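ok thread. rules for running arm tests in sim, the ones our group settled on after a long and slightly grumpy meeting. people keep asking so I'm putting them in one place. typing this between two calls so forgive me

background: small team, one arm, one kitchen-type room we rebuilt in sim. project name is Stakell. four of us write tasks, Saqib Farooqui signs them off. before May we had no written rules at all and every result table meant something different

rule 1. write the success check before you write the task. one sentence. "object is inside the tray and the fingers are open" kind of thing. if you can't get it into one sentence the task is two tasks, split it

rule 2. the check gets read by someone who didn't write it. Hammad Orakzai reads mine, I read his. took him a minute to spot that my first one passed if the arm just knocked the object in with its elbow

(it did that. a lot. 630 episodes, very proud of my number, had to throw the whole lot out)

rule 3. fixed seeds for the reported runs, and the seed list lives in the repo next to the task. not in your notebook, not in a chat message to Rafia

rule 4. 100 episodes minimum before a number goes in a table. fewer is fine for debugging, just don't show it to anyone with a percent sign on it

rule 5. start pose is part of the task. write it down. "gripper above the target" is not a start pose, give the joint values. we lost most of a week to two people starting from two different heights and arguing about whose policy was better

rule 6. sim gets the same speed and force limits as the real arm. yes even when you're in a hurry. yes I know nothing breaks. a policy that learns to slam will slam, and then Chutima Panyasiri has to be the one standing near the stop button

someone asked if that's a written standard somewhere. no, it's our house rule. the safety paperwork for the real cell is separate and you still have to do it, sim results don't get you out of any of it

rule 7. background stuff stays in. cabinets, counter, whatever is standing on the counter. early on we stripped the room down to make it render faster and then acted surprised when the policy got confused by a cupboard

you can randomize it, sure. log what you changed though. "lighting varied" tells me nothing, which light, how much

rule 8. look at the renders. with your eyes! pull a still from the approach, before contact, and check that the thing under the fingers is the thing you meant. metrics won't tell you the mesh loaded sideways

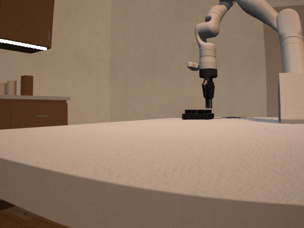
approach still, fingertips just short of the black piece

what I check on a still like this: is there a gap between tips and object, is the object resting on the table and not sunk into it, do the shadows look sane. then I go look at the contact log for the same step and see if it agrees. if the log says touching and the picture says gap, stop and fix teh collision shapes first

also check the fingers from a second view. from one side they can look nearly closed and you won't know how far apart they are. Saqib wants 2 views per task now and I've stopped complaining about it

rule 9. failures get saved too. same folder, same naming. Rafia Bajwa wrote a little script called Hirley that sorts them by where the arm was when things went wrong and it's been more use to me than the success plots

rule 10. any change to the scene bumps the task version. moved the table a hair? new version. swapped a texture? new version. old numbers don't carry over, rerun or leave the cell blank

stuff we have NOT agreed on - whether a human can reset an episode that glitches at step one. Hammad says throw it out, I say count it as a fail and note it. currently we do it my way until he wins the argument

also open: how long before we call a timeout. right now each task sets its own and it's a mess, don't copy us on that

few replies coming in so quickly. yes you can use these, no need to ask. no I don't have a nice pdf. Madalena Vieira said she'd turn it into a one page checklist, will post when I have it

and for whoever asked if 10 rules is too many for a team of our size - maybe, but 3 and 10 are the ones I'd keep if you took the rest away. 5 also. ok 3, 5 and 10

gotta run, next call startign. send me your reset rules if you've got them written down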